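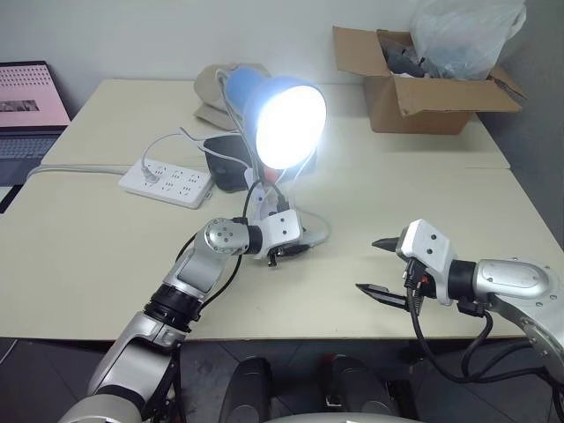

Figure 3. Two robotic arms at a light beige tabletop, with the left gripper near the base of a desk lamp.

3.2 Purity claims on the vendor pages

The product pages of four online shops (Brarereo, Zister, Ilie and Skovard) were saved in November and read again on February 12, 2025. Only pages offering powders were kept. Pages for pellets and for blotters were left out, as these products are mostly sold by the piece and a purity value is seldom given. In total 22 pages remained.

A purity claim was defined as any number or phrase which tells the buyer how much of the powder is the named substance. Words such as "clean" or "premium" were not accepted as a claim. They were coded separately as praise. When the same page gave two different values, both were written down and the page was marked as inconsistent. This happened mostly at Zister, where the value in the title did not always agree with the value in the text below.

The claims were then compared with the documents offered on the same page. Brarereo and Ilie provide a laboratory report for some of their powders, but the batch number on the report is often missing, so the reader cannot know if it belongs to the product on sale. Skovard mentions a partner laboratory without giving its name. We wrote to the shop to ask for it and received no answer.

The size of the package was also recorded. Skovard lists its powders in packages of 100 g and 500 g, and the same purity text is used for both. We did not buy any product, therefore we can say nothing about whether the claims are correct. The analysis concerns only what the buyer can read before the order is placed.

Coding was done by the first author and repeated by Pongsak Nakpan, who did not see the first results. Differences between the two codings concerned mainly the phrase "lab grade". After discussion it was moved from claim to praise, and the pages containing it were coded once more. The final codes are used in Section 4.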